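Talking shop: the woman who fixes other people's sourdough

Posted 12/20/25

She's got flour on her phone, flour on the car keys and a queue of three people at the side gate before I've even got my pen out. "Just talk while I fold," she says. So that's what we do.

The starter clinic runs out of a converted garage in Fledthorpe. People bring in their jars, she has a sniff and a poke, and tells them what's wrong. No charge if you take a loaf home and promise to bring the jar back. Most do.

She didn't set out to do any of this. Worked in payroll for 11 years, hated the last 2, took up baking the winter she finished. "My first loaf was a doorstop. Second one was a doorstop with a hole in it. I was so cross I started writing everything down."

The notebooks are on the shelf above the bench. Water temp, flour, how long, what the kitchen was like that day. The early ones are mostly swearing. She lets me read a page and then takes it back.

What do people get wrong? She doesn't even look up. "Feeding. They feed it like a goldfish, a pinch here, a pinch there. It's starving. Give it a proper feed, same weight of flour as starter, same again of water, and leave it alone."

And if it smells like nail polish?

"Hungry. Feed it twice that day and have a look in the morning. Pink or orange streaks, that's different, that goes in the bin and you scald the jar. People cry about that one. I've had a grown man ask if he could keep a bit from the bottom." (He couldn't.)

She keeps 100 grams going at home and not a gram more. The big tubs you see online make her tired. "What are you going to do with all that? Pancakes every day? You'll be sick of pancakes by Wednesday."

Flour is the other thing. She buys a stoneground wholemeal from a mill out past Borngate and cuts it with ordinary supermarket white, and isn't a bit embarassed about the supermarket part. She reckons people spend a fortune on fancy bags and then bake in an oven that's running cold. Buy an oven thermometer first. Hers hangs off the middle rack on a bent bit of wire, and it told her the dial was out by a mile. 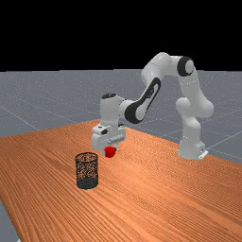

Makelora Community Newsletter | Features Desk

We stop for tea. The next jar is from a bloke who says his has "gone quiet". She tips it to the light, gives it a stir, asks where he keeps it. On the windowsill. In the sun all arvo, then cold as anything once the sun's off it.

"Top of the fridge," she tells him. "Or in the oven with just the light on. Put a note on the door, but. I've cooked two of mine."

He goes off happy enough, loaf under his arm.

I ask about the loaf itself, the one she makes for handing out. Nothing flash. Mostly white, some wholemeal, a bit of honey if the weather's cold. She mixes after tea, folds it a few times while the telly's on, shapes it before bed and puts it in the fridge overnight. Bakes it in an old cast iron pot with the lid on, then lid off for the colour. She won't give me a time. "Till it's done. Darker than you think. Everyone pulls it out when it's the colour of a biscuit and then wonders why it's gummy."

And then wait, she says. Don't cut it hot. She says this again at the gate, to someone else, and again to me when I'm leaving with mine.

Doesn't she get sick of it? Same questions every Saturday. She has a think about that, scraping the bench down. "Sick of the washing up. Dried dough is like cement. Cold water, never hot, hot just cooks it on." Then, a bit later, from the sink: "No. I like the jars. They come in all sorts. Pickle jars, one was a vase. People give them names and get shy when you ask."

What's hers called? She's not saying.

There was talk of a proper shop for a while. A lease came up on Royer Street, next to the dry cleaner, and she got as far as measuring the front room for shelves. Then she worked out what hours she'd be keeping. Up at 2 in the morning, in bed before the neighbours had finished their dinner. "I did the sums on the back of an envelope and put the envelope in the recycling. I did the payroll for enough small businesses. I know what it looks like from the inside."

So the garage it is. She'd like a second fridge. She'd like a better tap. The neighbour's offered her a bench that came out of a school kitchen and she's trying to work out how to get it down the side of the house without losing a fence paling.

Any advice for someone starting over the holidays, with a bit of time on their hands? She has plenty. Start with wholemeal, it gets going quicker. Use a clear jar and put a rubber band round it at the level you started from, so you can see it rise. Don't panic when it takes off on day three and then goes flat as a tack, that's normal, keep feeding. Weigh everything, cups are hopeless. Ask somebody for a spoonful of theirs if you get fed up, "there's no medal for doing it from scratch".

And write it down. She comes back to this more than anything. Doesn't matter how messy.

The last jar of the morning belongs to a girl who's come with her nan. It's bubbling right up under the lid, domed on top, smells like yoghurt. Nothing wrong with it at all. She tells them so and the nan looks a bit put out, as if she'd been hoping for a diagnosis. They get a loaf anyway.

The clinic is closed over Christmas and goes again in the new year, Saturday mornings, side gate, Fledthorpe. Bring your jar with the lid on loose. If you've got spare clean jars with lids she'll take those too, but no more vases pls.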